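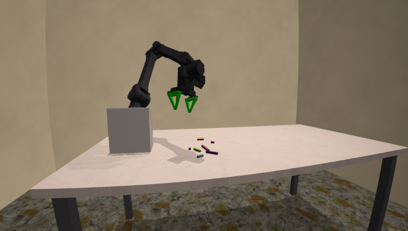
The sorting arm at its table in the simulator, with small colored parts set out below the gripper.

Sorting arms at the Otico plant: questions from staff

Last updated April 17, 2018

What is changing?
The kit room will get robotic arms for sorting small parts in October. Each arm picks parts off a table and puts them into trays for the assembly line. The work is done by hand now at the long benches by the loading door.

Why do we only see it on a computer so far?
The arms have not been delivered. The programming is being worked out in a simulator called Plaltero, which lets us try different part layouts and pick orders before anything is bolted down. The table and room in it are not a copy of our kit room. The real cell will have guarding on all sides and a gate with an interlock.

How many arms are coming?
We have ordered 3. Two will run on the day shift from the first week. The other goes in after the floor work in the back aisle is finished.

Will anyone lose their job?
No layoffs are planned as part of this project. The kit room has 15 people on it across both shifts. Some of them will stay on to load tables, clear faults and check trays. The rest will be offered places in final assembly or receiving at their present rate of pay. If you want to be considered for a certain area, tell your supervisor by the end of the month.

What parts will the arms handle?
Short bars and small blocks to start with, the ones that come loose in the blue bins. Springs, gaskets and anything in a bag will still be sorted by hand. Parts that lie close together are harder for the gripper than parts with space around them, and a good deal of the simulator time is going into that.

Is it faster than we are?
Not on every part. The target is 500 parts an hour per arm, and an experienced sorter can beat that on the larger bars. The arms are meant to take over the long repeat runs, where most of the wrist and shoulder complaints come from.

Who gets trained?
Everyone now in the kit room, on paid time. The basic course takes roughly 60 minutes and covers the gate, the stop buttons and how to restart after a dropped part. People who will run the arms also take the operator course from Sandhu, the installer. It is held on site.

Do I need to know programming?
No. Operators choose a job from a list on the Rutel panel. Changes to the programs go through engineering.

Will the arms be used to track how fast I work?
The system records tray counts and faults by arm. It does not record who is signed in at the panel, and the counts will not be used in reviews.

What about breaks and shift times?
They stay as they are.

Who do I ask about something that isn't on this page?
Aaliyah Perron in the engineering office, or leave a note in the box outside the break room. New answers are added to this page as they are ready.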